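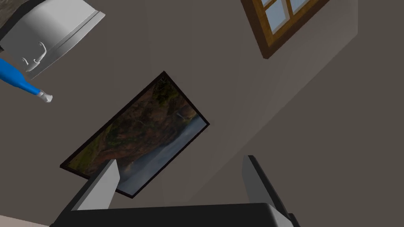
Groltotton, 26 Jan 2026
By Nabila Rondonuwu and Khairul Sopacua

Draughts and heating habits in rented homes — project report, final version

Background. Most of our year rents. Most of our year is cold. We wanted to know what people do about draughts when they can't change the windows or doors themselves, and whether the cheap fixes get used once they've been bought. Ysaline Renaud supervised. The original plan was to cover Firnthorpe as well but buses in the evening were hopeless, so Groltotton only, mostly the streets behind Sutherland Road.

Method. Leaflets through doors, around 400 of them, asking tenants to get in touch. 13 households said yes and stuck with it. Each got a diary sheet (when heating went on, when it went off, which rooms used, any complaints) and one visit from us. On the visit we went round the windows and outside doors with a strip of tissue paper on a stick. Tissue moves = draught. Not very scientific but you can see it, and tenants liked having a go. We also asked everybody the same short set of questions about bills, landlords and what they'd tried before.

We did buy a cheap thermometer. It disagreed with the one in the department by 2 degrees so temperatures are left out of the results.

Results, doors and windows. Doors were worse than windows nearly everywhere. We had expected the opposite. The gap under the front door was the usual culprit, then letterboxes, then the meeting edge where a pair of doors closes. Older sash windows rattled and everyone blamed them, but a fair few had been painted shut years ago and hardly moved the tissue at all. Loft hatches we forgot to check for the first few visits, which is a shame as one of the later ones was dreadful.

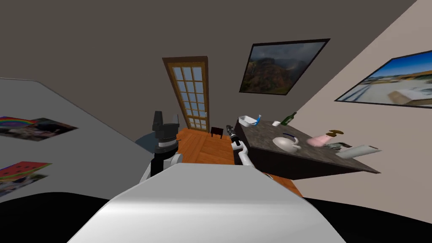 Curtains came up a lot. Heavy ones helped in the tenants' opinion, but only if they were closed before it got dark, and the diaries show people closing them at bedtime or not at all. Curtains hanging over a radiator send the heat up behind them to the glass. Several households had it set up like this. Landlord's rail, landlord's radiator, not much to be done short of shorter curtains.

Results, habits. Three patterns, more or less. Some houses ran the heating in two short bursts, morning and teatime. Some left it on low. The rest had no pattern we could find, it depended who got home first. Shared houses were nearly all in the last group. Azlan Lumbantobing, who let us use his diary by name, wrote "off, Ridwan" so many evenings running that we asked his brother about it. Ridwan Lumbantobing's view is that jumpers exist.

Arguments about heating were more common then we thought they'd be, and the bill being split evenly made it worse. People in the small back rooms felt they were paying to warm the front. 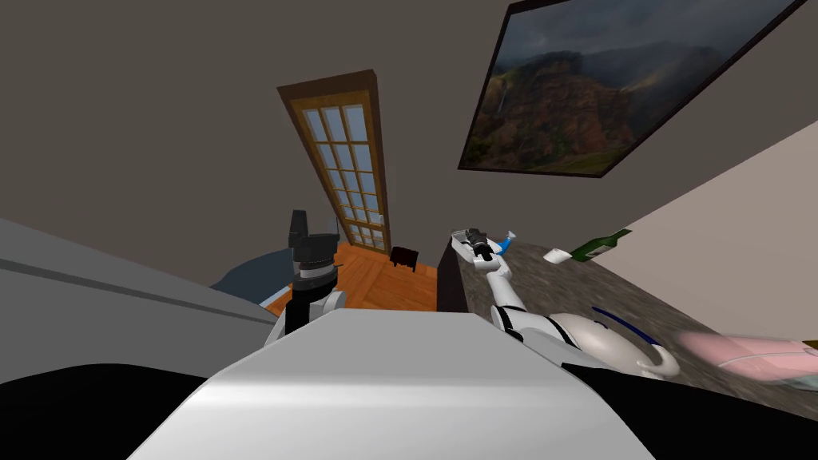

Fig. 3. Tall French door.

Glazed doors. Popular with tenants for the light, unpopular by January. The trouble is mostly at the threshold and down the middle. Brush strip along the bottom is the standard answer. Foam tape goes round the sides but has to be the right thickness — too fat and the door won't latch, which happened to us in our own kitchen.

Cheap fixes. We handed out a small kit made up from the Enby own-label range at the hardware shop: foam tape, a brush strip, a letterbox cover. Tape got used. The brush strip mostly stayed in its packet, it needs screws and people were worried about deposits. Two tenants asked permission first and both got it the same day. The rolled-up towel remains the most widely used draught excluder in Groltotton and costs nothing.

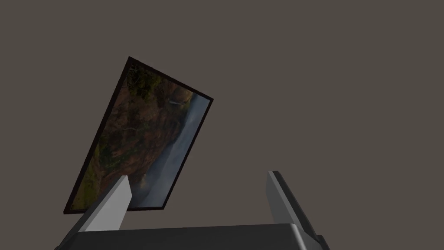
Asking the landlord is worth more space than we gave it. Almost no one had done it. Reasons given were not wanting to be a nuisance, thinking the rent would go up, or not knowing who to write to when there's an agent in between. A model letter would be easy to write and we've put a draft in the appendix.

Problems. Small sample, all volunteers, nearly all students. Diaries filled in from memory the night before we collected them (you can tell, same pen all the way down). The mild spell over Christmas did'nt help either, several sheets just say "not needed". Windy days and still days weren't kept apart on visits and they should have been, the tissue test is useless in still air.

Further work. Go back in April with the same sheets and see whose tape is still on. Try for families and older tenants, who'll be in during the day. Work out how to compare rooms within one house. Khairul wants to budget 100 pounds for proper thermometers, Nabila thinks borrow them.

Thanks to all the households, and to Ysaline for reading this twice.

Contact: Nabila Rondonuwu, via the department office | © 2026 the authors | Back to top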